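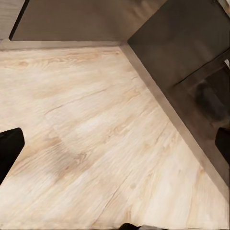

## O frasco da Clelis

O frasco chegou a casa de Maximiliano Palma dentro de um saco de papel, com um folheto dobrado em quatro e o nome Koltach em letras douradas. Era a cunhada que o trazia. A Clelis tinha descoberto a cúrcuma em novembro e desde então não havia jantar de família em que não se falasse de articulações.

— Duas cápsulas por dia, com comida — disse ela. — E pimenta preta, senão não absorves nada.

— Se não absorvo nada sem pimenta, porque é que não vendem a pimenta?

— Já lá está dentro. Lê.

Maximiliano leu. Tinha trabalhado 7 anos no balcão de uma ervanária e ganhara ali o hábito de ler os rótulos de trás para a frente, a começar pelas letras pequenas. As letras pequenas diziam que o produto não substituía um regime alimentar variado. As grandes diziam «reduz a inflamação até 3000 vezes melhor», e ele procurou o resto da frase, melhor do que o quê, no verso, na tampa e por dentro do folheto. Não encontrou.

— Melhor do que a raiz em pó — arriscou a Clelis.

— Diz isso onde?

— Maximiliano, tu tens dores no joelho ou não tens?

Tinha. Doía-lhe a descer escadas, e às vezes a subir, e quando mudava o tempo doía-lhe mais, ou pelo menos lembrava-se mais dele. Pousou o frasco ao lado do açucareiro e foi fazer café.

A cunhada contou-lhe então da senhora Siddiqui, do terceiro esquerdo, que tomava aquilo havia meses e já voltara à hidroginástica. Maximiliano conhecia a senhora Siddiqui. Sabia também que tinha andado na fisioterapia, que o filho lhe oferecera uns sapatos decentes e que deixara de carregar as compras pela escada desde que arranjaram o elevador. Perguntou a qual das coisas se devia a melhora.

— Ao conjunto — disse a Clelis.

— Então o elevador também devia vir em cápsulas.

Ela riu-se contra vontade e bebeu o café. Antes de sair deixou-lhe ainda uma amostra de Dendireck, um chá da mesma casa, para o fígado, embora ninguém se tivesse queixado do fígado.

Na quinta-feira, ao jantar, fez arroz com cúrcuma. A da mercearia, a granel, que a mãe dele punha em tudo e a que chamava açafrão-das-índias sem lhe prometer coisa nenhuma. Deitou uma colher no azeite com a cebola, moeu pimenta por cima e ficou a ver o amarelo espalhar-se. Sujou a colher de pau, o pano da loiça e a manga da camisa. O arroz estava bom. Comeu dois pratos e, ao levantar-se para lavar o tacho, o joelho não deu sinal.

Ficou parado junto ao lava-loiça, desconfiado. Dobrou a perna, esticou-a. Nada. Foi até ao patamar, de chinelos, desceu 4 degraus e tornou a subi-los.

Doía ao terceiro. Um bocadinho menos, talvez. Mas também não tinha saído de casa o dia todo, e não chovia desde a véspera.

O telefone tocou quando estava a fechar a porta.

— Então? — perguntou a Clelis. — Já começaste?

Maximiliano olhou para o frasco, com o selo ainda inteiro, e depois para a manga manchada.

— Comecei pelo arroz — disse.

— E sentes alguma diferença?

— Sinto que esta camisa já não vai ao sítio.

Do outro lado houve um silêncio satisfeito, que ele conhecia bem.

— Isso é a fazer efeito — disse a cunhada, e desejou-lhe boa noite.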